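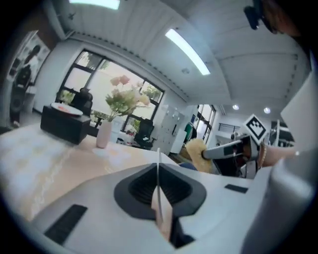 자주 묻는 질문: 집안일 시연 데이터, 어떻게 모으나요?

작성: Junpei Uchida / 마지막 수정: 8/25/26

Prirkum 프로젝트에 시연자로 오시는 분들이 메일로 물어보시는 걸 모아 봤어요. 제가 매번 비슷한 답장을 쓰다가 지쳐서 만든 페이지이기도 합니다 ㅎㅎ 빠진 게 있으면 Denden 게시판에 남겨 주세요.

로봇을 다뤄 본 적이 없는데 괜찮나요?

네, 전혀 문제없어요! 저희가 모으는 건 사람이 평소처럼 집안일 하는 동작이거든요. 그리퍼를 손에 쥐고 먼지떨이질을 하거나, 장갑을 끼고 접시를 옮기거나 하는 식이에요. 첫날에는 연습만 하고, 그날 기록은 학습에 안 씁니다.

그리퍼로 할 때랑 장갑으로 할 때랑 뭐가 달라요?

그리퍼는 손가락이 두 개뿐이라고 생각하시면 편해요. 집는 방법이 제한되는 대신 나중에 로봇 팔로 옮기기가 쉽죠. 장갑은 손을 훨씬 자유롭게 쓸 수 있는데, 그만큼 데이터 정리가 까다롭습니다. 저는 개인적으로 장갑 쪽을 좋아해요(정리 담당인 Sugawara 팀은 생각이 다르겠지만요).

흑백 무늬 마커는 왜 붙어 있나요?

손이나 도구의 위치와 기울기를 계산하려고 붙여 둔 거예요. 그래서 소매가 마커를 덮으면 그 구간은 못 쓰게 됩니다. 통이 넓은 소매는 걷어 주시고, 마커 면은 손으로 문지르지 말아 주세요.

한 번에 얼마나 하나요?

한 세션에 과제 6개를 돌아가면서 합니다. 과제당 목표는 시연 200개인데, 한 분이 다 채우시는 건 아니고 여러 분이 나눠서 해요. 7월에는 접시 옮기기가 246개까지 쌓여서 조금 일찍 마감했어요. 피곤하면 바로 말씀하세요. 지친 상태에서 한 시연은 저희 눈에도 보이고 모델도 그대로 배우더라고요.

접시는 꼭 정해진 방식으로 잡아야 하나요?

아니요, 편한 대로 잡으시면 됩니다. 가장자리를 잡는 분도 있고 밑을 받치는 분도 있는데, 그 차이가 저희한테는 정말 귀해요. 다들 똑같이 잡으면 모델이 그 방법밖에 모르게 되니까요.
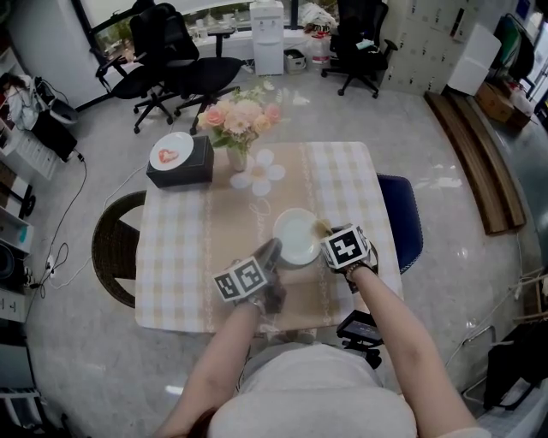 다만 속도만큼은 부탁을 좀 드릴게요. 카메라를 의식하면 다들 슬로모션처럼 움직이시는데, 집에서 상 차릴 때 속도면 충분합니다. 놓을 자리를 잠깐 고민하는 것도 괜찮아요. 그런 망설임도 그대로 남겨 둡니다.

떨어뜨리거나 실수하면 처음부터 다시 하나요?

그냥 이어서 하세요! 다시 집어서 마무리하는 장면은 복구 동작이라고 따로 표시해서 씁니다. 중간에 포기한 시연도 지우지 않고 실패로 분류해 두고요. 예전에는 깔끔한 것만 골라서 학습시켰는데, 그랬더니 접시가 조금만 밀려도 모델이 멈춰 버려서 방침을 바꿨어요.

테이블 위 물건 배치는 매번 같나요?

일부러 바꿉니다. 꽃병을 옮기기도 하고 접시 위치를 틀어 놓기도 해요. 시연자분이 직접 바꾸셔도 되는데, 시작 신호 전에만 해 주세요. 녹화 중에 바뀌면 라벨이 꼬입니다.

제 얼굴이나 목소리도 저장되나요?

얼굴이 잡힌 부분은 학습에 넣기 전에 흐리게 처리하고, 소리는 처음부터 따로 빼요. 원본을 볼 수 있는 사람은 Sugawara 팀의 검수 담당뿐입니다. 마음이 바뀌면 동의 철회 메일 한 통이면 되고, 이유는 안 적으셔도 돼요.

결과는 어디서 볼 수 있어요?

과제별 진행 상황은 Brellum 페이지에 올라옵니다. 본인 시연이 몇 개나 통과했는지는 시연자 번호로 조회하시면 나와요. 반영이 하루쯤 늦을 때가 있으니 안 보이면 다음 날 다시 확인해 보시고, 그래도 없으면 저한테 메일 주세요.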